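Sikgate: Frequently Asked Questions

Support and Community Information

This page answers the questions most often put to the Sikgate support desk by players, server hosts and members of the press. Sikgate is an exploration and survival game for PC, developed and published by Urier. Questions relating to our earlier title, Brarnari, are dealt with on a separate page, except where the two games share an account system.

General

What kind of game is Sikgate?

Sikgate is played in the first person. The player takes the part of a surveyor sent to map a flooded mining colony, and must find food, power and shelter while doing so. There is combat, but most of it can be avoided by players who prefer to travel at night or by water.

Is the map generated at random?

No. The coastline, the settlements and the mine workings were all built by hand and are the same for every player. Weather, tides and the contents of most containers differ from one game to the next.

Can the game be played with other people?

Yes. A session may be hosted by one player and joined by others on the host's invitation. The single-player campaign may be completed in full without an internet connection once the game has been activated.

Does Sikgate contain puzzles?

Each pumping station is opened by means of a mechanical lock. The locks may be simplified under Settings, then Accessibility. Doing so has no effect on achievements or on the ending received.

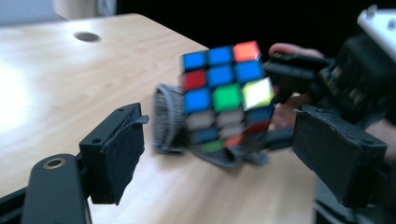
Urio, January 28, 2025

The answers from this point onwards have been revised to reflect the release of update 2. Players who have not yet installed the update should do so before contacting support, as a number of the faults reported during the winter have been corrected in it.

Installation and updates

How do I install update 2?

The update is downloaded automatically when the launcher is opened. If it does not appear, close the launcher fully, open it again and select Check for Updates. The version number shown in the lower corner of the title screen should end in 571.

Will my saved games still work?

Saved games made in the current release will load as normal. Saved games from the preview version cannot be carried over. We regret the inconvenience to those who took part in the preview, and they will find a surveyor's coat in their starting inventory.

The launcher reports that files are missing. What should I do?

Select Verify Files from the launcher menu and allow the process to finish. Please do not copy files from another computer. If the message returns, check whether your security software has placed any part of the game in quarantine, restore the files, and verify once more.

May I return to the earlier version?

The previous version will remain available from the launcher until the end of March. After that date only the current version will be supported. Games saved after the update cannot be opened in the previous version.

Multiplayer

How many people may join a session?

A session may hold up to 6 players, including the host. This limit applies to private and public sessions alike.

What happens to the world when the host leaves?

The session is saved and closed. Other players keep their characters, maps and carried items, but anything left in storage belongs to the host's world and will be available only when that world is next opened.

Can I remove a player from my session?

Yes. Open the crew list, select the player's name and choose Remove. A removed player may not rejoin until the host restarts the session. To prevent a player from joining at any time in the future, choose Block.

How do I report abuse?

Reports should be made from the crew list while the session is still open, as this attaches the relevant chat record. Reports made by email are also accepted, but take longer to consider. The conduct of players is the responsibility of Mwajuma Were, Head of Community, and her decision on suspensions may be appealed once.

Modifications

Are modifications permitted?

Modifications are permitted in single-player games and in private sessions where every player has the same files installed. They are not permitted in public sessions. Urier does not provide support for modified games, and players will be asked to remove all modifications before a fault is investigated.

May I charge for a modification I have made?

No. Creators may accept voluntary donations, provided that no part of the modification is withheld from those who do not donate.

Purchases and refunds

Can I obtain a refund?

Copies bought through our own shop may be refunded if the request is received before the game has been activated. Copies bought elsewhere are subject to the terms of the seller, and Urier is unable to act on the buyer's behalf.

I own Brarnari. Do I need a new account?

You do not. Sign in with the same email address and password. Your friends list will be carried across, but cosmetic items will not.

Press and video

May I publish footage of the game?

Yes. Players may publish and earn income from recordings and live broadcasts of Sikgate without seeking permission. The licensed songs heard on the ferry radio can be switched off under Settings, then Audio, and we advise broadcasters to do this before going live.

Whom should journalists contact?

Requests for review copies, interviews and artwork should be addressed to Philomena Keane in the press office, stating the name of the publication and the intended date of publication. Review copies are supplied for PC only.

Contacting support

What should I include in a request?

Please give your account name, the version number from the title screen and a short account of what you were doing when the fault occurred. Log files may be attached from the launcher by selecting Help, then Create Report. Please send one request for each fault. Repeated messages on the same subject are merged and do not receive an earlier reply.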